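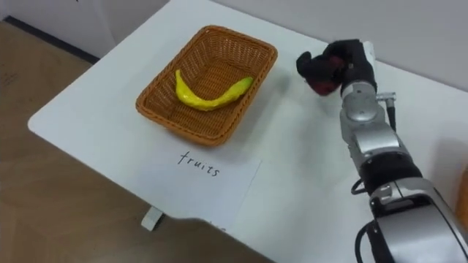 # Set up a sorting table with baskets and handwritten labels

2023-10-26

Sorting games are my favourite thing to put out for little kids, and the labelled basket is the one I keep coming back to. You need a table, a basket, a bit of paper and some play food, and you can have it ready before the kettle boils. I've been running one version or another since August and I'm still finding new ways to use it!

## What you'll need

- A low table with a plain top. White is lovely for this because the colours of the toys really pop.
- 3 baskets (start with one, though, and see the first round below)
- Plain white paper
- A dark marker or pen
- 12 pieces of play food, mixed
- A tray or tub to hold everything that hasn't been sorted yet

Any basket will do as long as small hands can get in and out of it easily. I love wicker with a rim that flares out a bit. It's easy to grab, it doesn't slide much, and the warm orangey brown looks great on a white table. Ours came from the Rirnomura shop in a nest of different sizes, and the middle size has turned out to be the most useful. Deep baskets are a pain, as the food disappears to the bottom and the kids tip the whole lot out to see what they've got.

For the food, plastic is easiest to wipe down. I've mixed a Zisby fruit set with odds and ends from the op shop and no child has ever complained that the apple is bigger than the pineapple.

## Write the labels

Write one word per sheet, by hand. I go with lowercase the whole way: fruits, vegetables, bread. If your kids are learning to print, keep the letters separate. If they're a bit older and have started on joined writing, have a go at that instead, they get a real kick out of reading "grown-up" writing.

Use a full sheet if you have the space. A small card looks neat, but it gets picked up, posted into the basket and sat on. A bigger sheet tends to stay where you put it, and you can get the word down nice and large.

Lay the paper flat on the table on the child's side of the basket, so the word is between them and the thing it names. Don't fuss about getting it perfectly straight. Do check the light, though! A basket under a window or a lamp throws a shadow, and so does a person leaning in, and pen on paper gets harder to read when half the sheet is dark. Shift the paper a little or turn the table.

I skip the laminating. Paper is cheap, and the kids like making fresh labels when the old ones get scruffy.

## First round: one basket, one word

1. Put the basket in the middle of the table with the "fruits" label in front of it.
2. Read the word out together and run a finger under it.
3. Put one fruit in yourself to start things off. A banana is brilliant for this. Everybody knows it, and that long yellow curve is easy to spot against the weave.
4. Bring out the tray and let them hunt for the rest.
5. Anything that isn't a fruit stays on the tray.

Leave plenty of empty room in the basket at the start, so each new piece can be seen as it goes in. If a carrot ends up in with the fruit, wait until the end and go through the basket together. Half the time they'll find it themselves and be thrilled about it.

## Second round: more baskets

Once one basket is easy, add the others with their own labels. Space them well apart so that the papers don't overlap. With 8 pieces of food on the tray you'll get a quick game, and with all 12 it lasts a good while longer.

Tomatoes will cause an argument. Enjoy it.

## A few variations

- **Swap the labels.** Move the papers around while their eyes are closed and see who notices.
- **Sort by colour.** Same baskets, new words: yellow, red, green.
- **Shopping lists.** Write a short list and have them fill a basket from it.
- **Tongs.** Kitchen tongs make it much trickier, and a smooth plastic banana is surprisingly slippery.

## Packing up

Stack the baskets, put the papers in the top one and the food in the tub. I keep ours in a Britis tub on the low shelf so the kids can fetch it on their own.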